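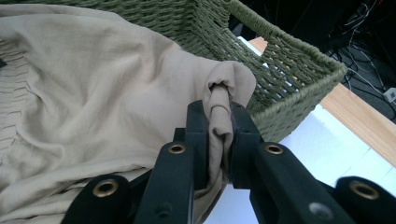 Tadeusz_Z
Evening all. Got 54 demos done on the laundry task this August, all with the hand gripper, and I'm stuck on one thing. When you take a garment out of the basket, do you pinch one small fold or go in for a big handful? I've been pinching, and the cloth rolls up into a little rope between the fingers. Feels secure to me but the trained policy keeps closing on thin air!

leno_bench
Pinch, always. A big handful drags the basket along with it. Are you pausing before you close? I count a slow one-two with the fingers open and my misses went right down.

przemj
Disagree with leno, sorry. I'd bin the hand gripper for cloth and teleoperate. You feel the fabric through your own hand and cheat without noticing, and the robot can't copy that. I did 40 by remote and they beat my handheld ones easily.

leno_bench
40 by remote must have taken you all week though?

przemj
Two evenings (and a very sore thumb).

Tadeusz_Z
No pause at all, I just dive in. Also I twist my wrist as I lift, bad habit from doing my own washing. Could that be it?

vitholm_kev
Twist is fine if you do it every time. I'd worry more about using the same beige thing over and over. Mix in something darker.

Tadeusz_Z
Right, 18 fresh ones tomorrow with the pause, same garment first so I can compare. Will post how it goes.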